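Handheld gripper kits for a small room — what are you all actually spending?

mothbox_ray
7 December 2020

So I've been told I can put in one equipment request before the year closes and I want it to be right. We collect manipulation demos by hand, mostly cloth and furniture stuff, and we need more grippers. The Orby pair runs us 200 a month on lease. Bruvlow sells theirs outright and it would pay for itself in 5 months, but you print your own fingertips, and I've done that before and hated it. I want two full pairs either way, so two people can work the same spot. This is the kind of job I'm buying for, purple cloth at a dressing table:

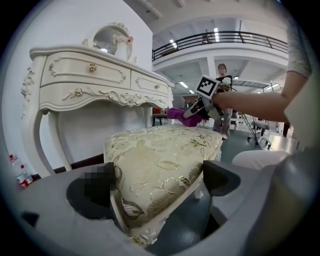

tinplate says lease, and don't even think about owning until you know how fast you wear out fingers. We went through 39 last year and I had budgeted for maybe a third of that.

mothbox_ray
Ouch. Was that all fabric work?

tinplate
Mostly drawers and knobs. Cloth is kinder to them.

gullwing4
Gonna disagree with the lease advice. Kamolrat leased for two years and ended up paying for the gear twice over. Buy the Bruvlow, put around 80 bucks aside for spare fingers and a pack of markers, done. Also get a second charger!! I never see it on anyone's list and then everybody is standing there waiting.

tinplate
Sure, if you have someone on site who likes fixing things. We don't — a dead unit on lease gets swapped in a couple of days.

mothbox_ray
That someone would be me, sadly. Leaning toward buying one pair and leasing the other through spring. Does Orby still make you take the case and the training day?

gullwing4
Case yes, training day you can talk them out of. Ask before you sign, not after.

Related threads
Naduvberg price list, December
Printing your own fingertips: which filament?
Storage costs nobody put in the quote
Used Orby pair, worth it?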